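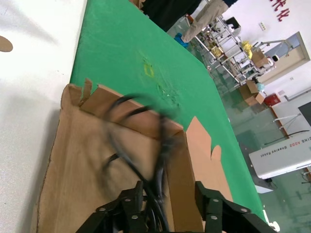
黑色夹爪夹着一捆黑线缆，从纸箱里往上提。

共享工坊里的“理线臂”：一只会翻纸箱的机械手

首页 / 工坊动态 / 共享工坊里的“理线臂”

12/03/2023

每个爱折腾的人家里都有一箱线吧？我家有三箱，工坊里更多，多到找一根电源线得把整箱倒在地上翻（翻完还得塞回去，塞回去又打结）。所以听说 Graltenari 工坊里有人在做一只专门从纸箱里往外拿线的机械手，我当天下午就跑过去看了！

做这个的是 Natanael Prado 和 Janaína Araújo。两个人都有正经工作，晚上和周末才泡在工坊里，项目起名叫 Koser，问他们什么意思，Natanael 说就是两个人抢着起名，最后谁也没赢，随便敲了几个字母。好吧，我喜欢这个答案。

先说夹爪。两根手指，黑色，一节一节的，关节板上钉满了银色的螺丝头，近看还挺有机械味儿的。Janaína 说手指这一版是第四版，前面几版要么太硬，要么太滑，碰到细一点的线就从指缝里溜走。现在这版的指节能顺着线捆的形状弯一点点，夹粗夹细都能应付。她把旧的几版全留着，装在一个饼干盒里，一根一根拿给我看，讲每一根是怎么坏的，讲了快半个小时，我听得津津有味。

为什么偏偏选线缆？我本来以为抓积木、抓杯子才是大家练手的东西。Natanael 听了直摇头，说杯子太乖了，放在那儿就是那个样子，线可不一样，你碰它一下它就换个形状，一圈套一圈，上面那根压着下面那根，你以为抓的是一根，提起来是一大坨。纸箱又添一层麻烦：箱壁挡着，里面光线暗，翻盖还老是支棱着，手指下去的角度稍微偏一点就顶在纸板上。他们用的纸箱也不挑，收快递剩下的，有一片翻盖都撕烂了，照用。Janaína 的意思是，真拿回家里用，谁家的箱子是整整齐齐的呢。

我去的那天他们正好在跑测试，一轮 50 次，每次都是同一套动作：伸进箱子，合指，往上提，越过箱沿，放到旁边。听起来很枯燥对不对？可是真站在旁边看，会莫名其妙地跟着紧张。线一离开箱底就开始晃，线圈甩起来，有时候还有一根垂在箱子里不肯出来，我在心里喊“上来上来上来”。那一轮成了 38 次。没成的那些，Janaína 全记在本子上，大多数是线尾勾住了箱沿，也有几次是手指只夹到一根，刚过箱口就掉了。

从 7 月动手到现在，两个人攒下来的抓取记录一共 717 条，每一条都有腕部小相机拍的画面。相机装在手腕那儿，跟着手一起动，所以拍出来的东西全是歪的，地平线斜着走，我看了几段就有点晕。Natanael 倒是早就习惯了，他说看多了以后，反而觉得正着拍的视频别扭。

软件这边我只能转述个大概，说错了别怪我。他们先让程序找线捆里最“鼓”的地方，也就是几圈线叠在一起、离箱底最高的那一块，再从上面下手。早先的做法是找线头，结果线头十有八九埋在最底下，找半天找不着。换了思路以后顺多了。合指的力度也改过好几回，太松夹不住，太紧呢，Janaína 怕把线皮压坏，现在是先轻轻碰上，停一下，再收紧。这个“停一下”很有意思，看着像人在掂量似的。

提起来的速度还在吵。Natanael 想快，说慢吞吞的没人愿意用；Janaína 想慢，说一快线就甩，甩起来就容易挂到箱沿。我在的时候他们各试了几次，谁也没说服谁，后来约好先按 Janaína 的慢速跑完这个月，再换 Natanael 的。我猜下次去他们还在吵，哈哈。

花了多少钱？我也问了。两个人没给总数，只说最贵的不是手指，是前前后后换掉的舵机，一共换了 17 个。有几个是撞箱子撞坏的，有几个是接线接反了烧的，后一种是谁干的，两个人互相指了指。其余的零件有不少是从 Prilstead 二手市集淘来的，螺丝是 Cavalcanti 五金店按斤称的，Janaína 说老板现在看见她进门就去搬那个螺丝盒子。

接下来他们想做的是分线。现在这只手只管把线从箱子里弄出来，一捆是一捆，拿出来还是缠在一块儿的。下一步想让它拎起来以后轻轻抖几下，把松的那几根先抖下去，再一根一根放好。Natanael 画了张草图给我看，上面有两只手，一只拎一只捋，Janaína 在旁边用铅笔写了个大大的“先把一只做好”。

我自己最惦记的还是家里那三箱线，临走的时候厚着脸皮问能不能拿来当测试材料。两个人眼睛都亮了！他们手头的线翻来覆去就是那么几捆，正愁花样不够，扁的、带弹簧圈的、插头特别大的，统统欢迎。如果你家里也有用不上的旧线，可以直接送到 Graltenari 工坊前台，写上“Koser 项目”就行，带不带插头都收，破皮露铜的请别送。

图纸和程序他们打算整理好以后放出来，让别人也能照着做，具体哪天还没定，Janaína 说得先把注释写完，Natanael 写的那部分她自己都看不懂。等放出来了我再来更新这一篇。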